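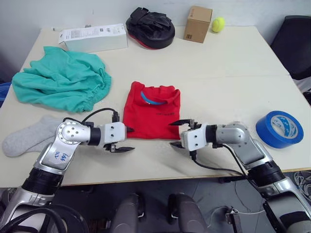

Le tee-shirt rouge à col bleu, plié, et les chaussettes grises à côté.

Vestiaire du club : le tri de rentrée commence

Les bacs d'objets oubliés de la salle Derese débordaient depuis le mois de juin. Le tri a débuté lundi et se poursuit toute la semaine, table par table. Les vêtements sont pliés col vers le haut et rangés par taille. Les chaussettes restent par paires, les chaussettes seules partent au recyclage.

Le petit matériel est mis de côté au fond de la table : patte d'ours noire et rouge, balle de tennis et, sur le côté droit, ruban de masquage bleu. Si la patte d'ours est à vous, passez voir Robel Bogale au bureau, avec votre nom et votre créneau d'entraînement. Les bas à taille élastique, nombreux cette année, seront sur le portant de l'entrée.

Tout peut être récupéré jusqu'au 30 septembre, aux heures d'ouverture. Ensuite, les vêtements en bon état iront à la friperie de Gernau - elle accepte aussi les chaussures, à condition qu'elles soient propres. Le matériel non réclamé rejoindra l'armoire commune.

Pensez à marquer les affaires des enfants.

Bereket Chala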